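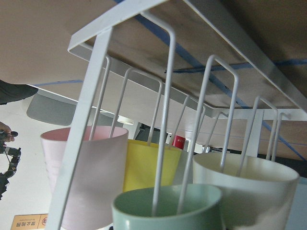
Braço robótico aprende a pendurar copos sob a mesa só com a câmera do punho

19 de abril de 2021 – A Zivside divulga hoje os primeiros resultados do Paucar, método de aprendizado por demonstração para tarefas em espaço apertado. Caso de teste: suporte branco de metal preso sob o tampo, ganchos de arame, copos plásticos rosa, amarelo, verde e branco.

Sem câmera externa. Sem modelo 3D dos copos. O sistema recebeu 90 demonstrações, gravadas em 2 dias, e treinou em 6 horas. A visão de baixo pra cima era o ponto difícil, pois os ganchos finos se confundem com a estrutura do suporte e um copo tapa o outro.

Próxima etapa em junho, com a parceira Arnwood: canecas de cerâmica e suportes de outros formatos. Código e dados seram publicados na mesma epoca.

Contato: assessoria de imprensa da Zivside, unidade Plolden.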